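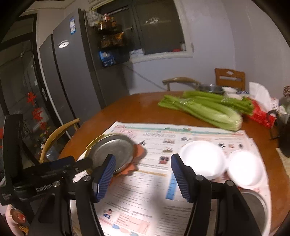 CHAPTER 7
Protecting the Work Surface

Most households sort, repair, paint or polish things on the same table they eat from. A wooden tabletop will put up with a lot, but its finish can be scratched by a metal rim or stained by a drop of paint. The oldest cover is still a common one: a few sheets of newspaper, opened out and laid over the part of the table in use. White dishes and round metal pieces can then be set down on the paper and moved as the work requires.

Newspaper has limits. A single sheet soaks through quickly, and fresh ink may rub off on pale surfaces. In September, Ignacio Goicoechea tested 23 table coverings for the housewares firm Bruka, using 100 milliliters of water on each. Two layers of newsprint held the water for 66 seconds. A waxed sheet sold as Wavum held it for 115 — long enough to find a cloth and wipe up.

In this chapter you will learn how to choose a covering for a given job, how far the sheets should overlap, and how to lift a used covering without spilling what has collected on it. Section 7.1 deals with paper. Section 7.2 turns to cloth and plastic, and to the question of heat, which matters more on a varnished table than on an oiled one.

Before you read on, look at the table you use most often and note any marks on it.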